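Soup for the Whole Street

The kitchen at the back of the old Pellham grain store smells of onions by ten in the morning, and by noon you can smell it from the bus stop. I went on a Saturday in July, hungry, to talk to the woman who runs the monthly soup lunch. She asked me to leave her name out of it ("put 'the cook,' everybody else does") and then handed me a peeler before I had my coat off.

She started the lunch in her own driveway with one pot and a folding table. "I made way too much minestrone," she told me. "I knocked on doors up and down the street, and 29 people came. Half of them brought their own spoons!" These days she serves out of the grain store, and last year's lunches added up to 2000 bowls.

So what makes a good soup for a crowd? She lit up at this. "Beans, and patience. You soak them the night before and you salt the water, whatever your grandmother told you. Then you cook the onions longer than you think you should. Everyone stops when they go clear. Keep going! You want them the color of a paper bag."

Her favorite is a split pea and barley soup she learned while working at a bakery in Sunness, where the staff ate together after the morning rush. She has changed it over the years – more dill, less ham, a spoonful of mustard at the end – and she still isn't done with it. I had two helpings and would gladly have had a third.

Plastic cups and bowls in bright colors on a dark green cloth.

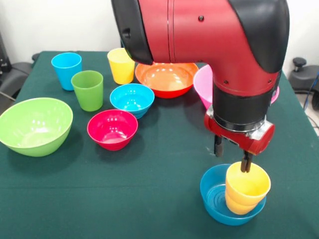
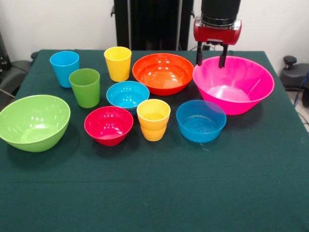

"People think kids won't eat soup," she said, slicing leeks without once looking down. "They will if you let them finish it themselves. I put out croutons, grated cheese, chopped herbs and plain yogurt, and I stay out of it. One boy puts in so many croutons it's really a salad. Fine by me."

She is just as keen on the bread. It's a dark rye, dense and a little sour, and she bakes it two days ahead so it slices cleanly. The starter came from the Karppinen bakery across the river, and she feeds it every morning before she feeds herself. I asked whether she'd share the recipe. "Of course, but it won't work the first time. Make it anyway and toast it."

What would she do with a bigger kitchen? She laughed and said she'd want a second sink long before she wanted a bigger stove. Next month is chilled cucumber soup if the heat holds, and tomato with rice if it doesn't. Doors open at noon, and she'd like the big ladle back, whoever has it.

Contact | Copyright Pellham Table Notes | Back to top
29 shares | 4 comments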